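Kanel comment desk: a review after one season of use

I write a small news blog about the town of Lomgate, and for a long time I kept the comments open without any system. It went well until November. Then I published a short post about a wedding party who used the old chapel as a background for their costume photographs, and in one weekend the post received more than 800 comments. Many were polite. Many were not, and a few gave the home address of a person in the photographs. I was on a train on Sunday when this happened, and I could do very little from my phone.

After this I started to pay for Kanel, a moderation tool made by Volline. I have used it since then on every post, and I think I know it well enough now to write about it.

What it does

Kanel stands between the comment form and the page. Every comment goes first into a queue, where it gets one of three colors. Green comments are published immediately. Yellow ones wait for you. Red ones are hidden, and they are deleted after a period which you choose yourself. The rules for the colors are written in normal sentences, for example "hold everything that contains a street name and a number". This was the function I wanted most, and it works better than I expected. When somebody tries to publish an address, I find it in the yellow list almost every time.

Installation took me one evening. The guide is clear, but it supposes that you already know where your blog keeps its theme files. If you don't know this, ask someone before you begin. I use the Seixas theme, and there I had to move one line of code by hand before the comment form was visible on older posts.

The queue

I spend most of my time in the queue, so I will be more detailed about it. On a computer it is pleasant. You go down with the arrow keys, you press P to publish and H to hide, and after some days your fingers do it alone. You can also open the whole history of one commenter on the right side, which is very useful in a long argument between the same people. I found that one angry reader, who I believed was three readers, was always writing with the same signature and the same spelling mistake.

On the phone it is less good. The buttons for publish and hide are too close together, and there is no undo. I have published two comments by mistake in this way, and one of them I would really have preferred not to see on my page. I wrote to Volline about the undo. They answered in a friendly manner that it is planned – without saying when.

Pictures in comments and posts

Kanel also has a media panel. Readers can add images to their comments if you permit it, and the images are held in the same queue. The panel keeps the order of the files and puts one caption under a pair. 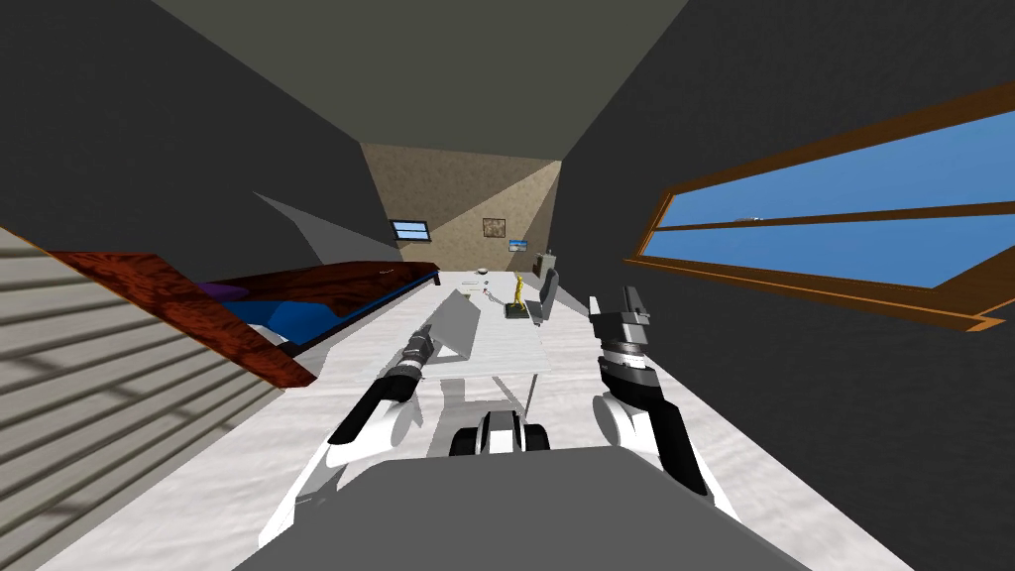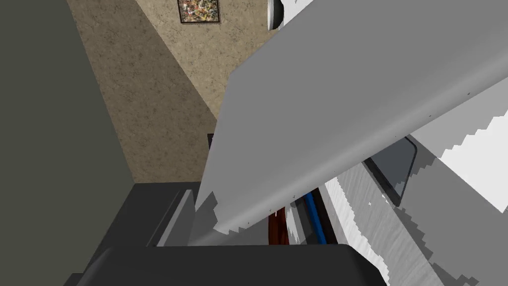

Two rendered views of the same room.

You can decide that all images go to yellow, and I recommend this setting strongly. In a heated discussion, people like to post screenshots of private messages, and a word filter cannot read them. The panel is a little slow with large files. Captions can be corrected later, but the correction shows on the page only after you save the post a second time. I think it is a bug.

Languages

Lomgate has readers who write in several languages, sometimes in one sentence. The word lists of Kanel are good for English and rather weak for the others. In the first weeks too many innocent comments became yellow, among them a recipe for plum soup. You can teach the tool by marking a comment as "fine", and I did this patiently every evening. The result is visible now, although it took me longer than the guide promises.

I would also like a possibility to explain to a reader why the comment is waiting. At the moment there is one standard message, "Your comment is being reviewed", and you cannot change it. Some of my readers took this as an insult and wrote me long e-mails about freedom of speech. A simple text field would save me these e-mails.

Price

I pay 8 dollars a month for the smallest plan, which permits 2,000 comments. In a calm month I use only a small part of it. When you pass the limit, the tool does not stop, but all new comments become yellow until the first day of the next month. If your blog has one big quarrel each year, the small plan is enough. There is a free trial, but it leaves out the commenter history, so you cannot test the best part of the tool before you pay.

Would I buy it again?

Yes, for a blog with one or two people behind it. For a bigger newsroom I would hesitate, as there is no way to divide the queue between moderators, and two people can answer the same comment at the same moment. I tried it with a friend and we did exactly this.

My rating is four stars of five. The missing star is for the phone version, and I will change the rating when the undo button comes.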